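Tables of the Vollum Street Hall

Gallery page, updated 17 May 2021

Welcome to our small gallery. My name is Lefteris Gavalas and I look after the furniture of the hall, together with Beca Bowen. Many members asked us which tables they can book and how the surfaces look after the winter work, so we put everything on one page. The work began in November and took us longer than we planned, as we could only use the back room in the evenings.

The total cost was $2,509, including the new feet and the felt for the chairs. We thank Albertina Mota for her patience with the receipts.

The tables are grouped by room. If you wish to book one, please write the name of the room and the name of the table in your message. Every table has a name painted underneath, a habit from the previous owners of the building, and we have kept it.

FRONT ROOM

Nyarko is the long table for dinners and meetings. It seats 20 people if you use the benches, a little fewer with chairs. Please lift it with four persons and do not pull it across the floor, as the old legs are weak at the joint.

Cloller is the folding table near the window. One hinge was replaced by Finlay Lindsay, who also found the missing key for the cupboard behind it. It is good for tea and cakes, but not for sewing machines.

KITCHEN SIDE

Zereck is the narrow one where we cut bread. We sanded it and gave it oil two times. Please use a board when you cut, also for small things like lemons.

The trolley has no name. It is roughly 40 years old and one wheel still turns by its own wish. Mwanaisha Mrema has offered to look for another wheel of the same size, and if you have one in your garage she would be glad to hear from you.

BACK ROOM

The craft table is the favourite of the children's group. It has a light colour, which makes the room a little brighter on grey afternoons. For cleaning, a soft cloth with warm water and a little soap is enough. Please do not use the green scouring pads, and put newspaper down before painting or gluing.

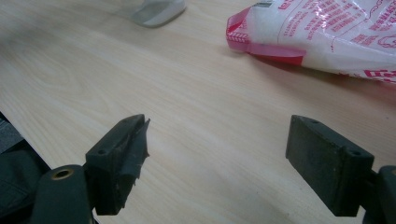 Craft table, back room. Pale beige top with wavy darker grain and a band of reflected light across the middle.

Bookings for the back room are open until 9 in the evening. Please leave the table near the wall when you finish, and write your name in the book at the door.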